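Wusby and the free shipping line

I have been buying thread, lamp cords and printer paper from Wusby for a while now, long enough to watch the free shipping line move. It used to sit at 35 dollars. In January it went to 63. The email called this "a simpler way to save," and I read it twice looking for the saving.

My cart that evening came to a bit over 40. The old me would have paid and gone to bed. Instead I sat there shopping for things to push it over, and I came close to buying a second stapler. I own a stapler. It works.

Then there are the points. You need 1000 of them before they turn into anything, and they expire. I had 1265 in my account last fall and let them sit, and when I went to spend them they were gone, with a cheerful note about "refreshing my balance." Wavville does the same thing with different colors on the page.

I don't believe shipping is free anywhere. Somebody pays for the truck, and I suspect it's in the price of the thread. I compared the same lamp cord at Daritska, which charges for delivery and says so, and the total was almost identical. The difference was that I bought one cord and no stapler.

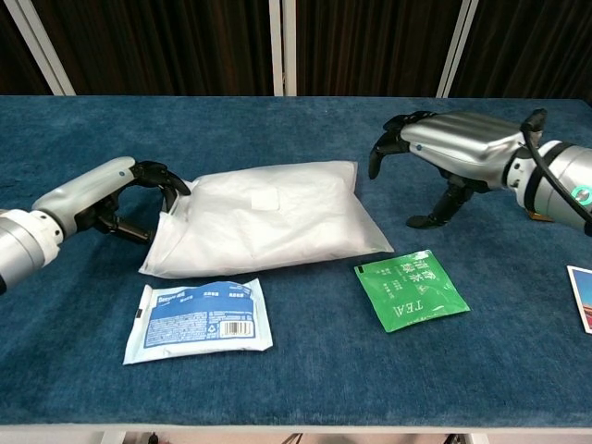

A reader wrote in after my last post on this to say that I was being too hard on Wusby, that people in small towns have no store to drive to and would sooner have a minimum than a fee on every order. Fair enough. I still want to know why the minimum only ever moves up — and why it always lands a few dollars past what I had in mind.

For now I keep a list on the fridge and order when it's full. The stapler is still saved in my cart.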